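Chapter 2
Reading Together: Children, Grown-ups and Shared Books

What this chapter covers

Why talk matters as much as the words on the page
How a reading partnership is set up and kept going
Choosing books that two people will both enjoy
The early years corner and what it adds

Key words: reading partner, shared reading, book talk, prediction, retelling

2.1 A library, a school and a box of books

The town library in Vedov stands a short walk from Hamero Primary, and for years the two had very little to do with each other. Then, one February, the librarians carried a box of paperbacks across the road and asked if any of the older pupils would like to read with a grown-up for 35 minutes a week. What a lovely, simple idea! The pupils chose the book, the adult came along for the ride, and each pair read aloud in turns, stopping whenever one of them had something to say.

Those stops are the heart of this chapter. A child who breaks off to ask why the ferryman lied, or to guess who is behind the door, is doing some of the most exciting work a reader can do. We call this book talk, and you will meet it again and again in the case studies from Vedov and Drurarov.

2.2 What the partner does

A good reading partner listens hard, takes a turn at the tricky pages and is happy to be surprised. Partners in the Drurarov scheme get a short first meeting, a notebook and a list of opening questions (you'll find it in Section 2.5). They don't give marks. If a child wants to drop a book after two chapters, the pair picks another one and carries on.

2.3 Before the books: play and story

Younger brothers and sisters often come along too, and their play is full of story. Listen to a child running a pretend café and you will hear characters, problems, orders that go wrong and wonderful endings. Retelling starts with talk like this, long before a child can read a line of print.

A toy ketchup bottle, an orange slice and a few pans are plenty to begin a tale.

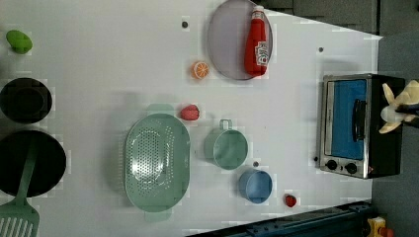

2.4 Think and discuss

Recall a book that somebody read aloud to you. What do you remember of the talk around it?
The Xie reading survey in Section 2.6 asks pupils who chose their last book. Why might the answer matter?
Listen to a young child at play and write down one story you hear, in the child's own words.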